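The Finisher at Villalba

The furniture repair shop called Villalba has been in the same brick building since 1932. The front room has a counter and a rack of sample boards. The back room is where the stripping and finishing gets done, and it smells of shellac and orange oil. The woman who runs the finishing side has worked there for 32 years. She asked that her name be left out of this article, since her customers know who she is and she doesn't want any more of them.

She learned the trade from the previous owner, who hired her to sweep and answer the phone.

"I was supposed to be there for one summer," she said. "He had a dining set that had to go out and his hands were bad that week, so he put a pad in my hand and told me to keep it moving. I stuck it down in the middle of the table. He made me take it all off and start over."

Most of what comes through the door now is kitchen and dining tables. Chairs come in too, but people are less willing to pay for them. A full strip and refinish on a table takes three weeks at Villalba, and much of that is waiting for coats to cure. Customers often ask if it can go faster.

"I tell them I can give it back sooner and they can find out what a soft finish does under a hot plate," she said.

She is not strict about what people should use at home. She likes oil for a table in a house with children, because a worn spot can be sanded lightly and oiled again without touching the rest. She likes shellac for anything that will be looked at more than used. Polyurethane she calls "fine, and a pain to fix." For years she has used a wiping varnish sold under the name Grolora, and she bought what the supplier had left when the shop heard the can size was changing.

Color is the part of the job she talks about most. People bring in a chip of flooring or a picture from a magazine and want the table to match. She makes up sample boards on scrap of the same species and sends them home with the customer.

"You have to look at it in your own house, in the morning and again at night," she said. "In the shop, under my lights, everything looks a little red. Then they get it home by a north window and it's brown as a shoe. It's the same board."

The same goes for grain. A stain that looks even on straight-grained wood can go dark in the places where the grain curves, and a customer who picked a color from a small chip may not be ready for that. She wipes the bare wood down with mineral spirits first to show them what is coming. 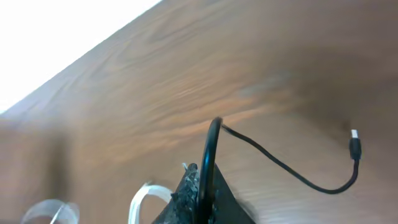
What she tells people to do at home

Very little, mostly. Wipe the table with a damp cloth and then a dry one. Use a drop of dish soap if something is sticky. She has no use for spray polish.

"It builds up, and then when the piece does need work I have to get all that off before anything will stick," she said. "Half of what I do is take off what somebody put on to be nice to it."

White rings from a glass are usually in the finish and not in the wood, she said, and many of them fade if they are left alone for a few days. Black rings are another matter. Those have gone into the wood and need bleaching, and she would like people to bring those to a shop. The worst damage she sees comes from plastic tablecloths with a felt backing left on through a humid summer.

She keeps a paper log of every job, with the finish and the number of coats. The owner bought a scheduling program called Prekik, and the front counter uses it. She does not. When a table comes back for repair, she goes to the log.

"He likes the computer and I like the book. We've been 2 days apart on a pickup before, and I was the one who was right," she said.

The shop closes for most of September so the owner can visit family. She uses the time to work on her own things. At the moment that means a drop-leaf table from her aunt's house, which has been in her garage for a long while with one leaf off.

Asked what finish she was planning to put on it, she said she hadn't decided. She had tried three on the underside and didn't care for any of them.

"It was painted green when I was a kid," she said. "I might paint it green."

June 2019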